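Packing the Small Stuff: My Project Report for the Household Goods Unit

So the short version of my project is that I wanted to know which container people should grab when they're putting snacks and pantry things together: a cardboard box or a basket. I got the idea at Hartono, the corner store by my apartment, where everything goes home in whatever box is lying by the register (I love this, by the way).

For the main test I used an open box with low front walls and a round wicker basket with a tall handle. The things to pack were deliberately a mixed bunch, with soft packets and hard cans. The Mandis gift guide I read for class says to put cans in first and foil bags last, and I wanted to see if that held up on an ordinary wooden table. 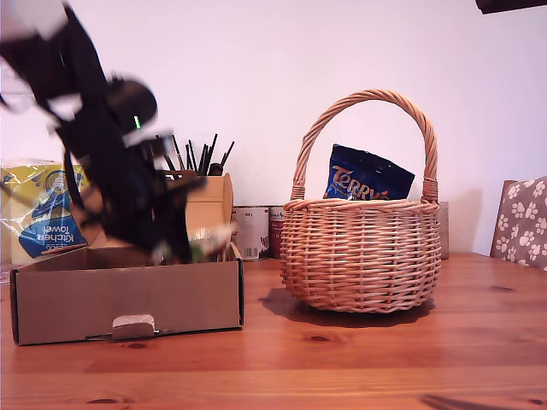
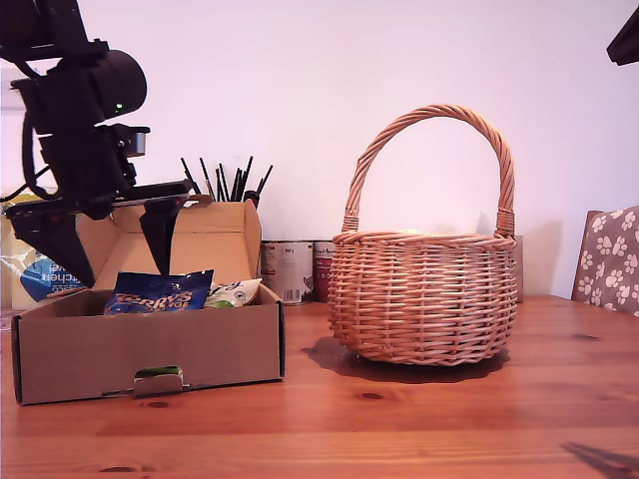
Figure 2. Box and basket on the table, with two cans at the back. The blue Terry's bag is in the basket in the first picture and in the box in the second.

My favorite part was the basket handle! It looks great, but a tall bag ends up leaning on it, and then you have to work around it for everything else. The box is plain and kind of boring, and I'd still pick it for soft packets. The basket I weighed came to 631 grams empty and the box to 89, a way bigger gap than I'd guessed.

If I did this again I'd add the bigger Wetlow box, and I'd try glass jars too. My notes on padding are in the appendix.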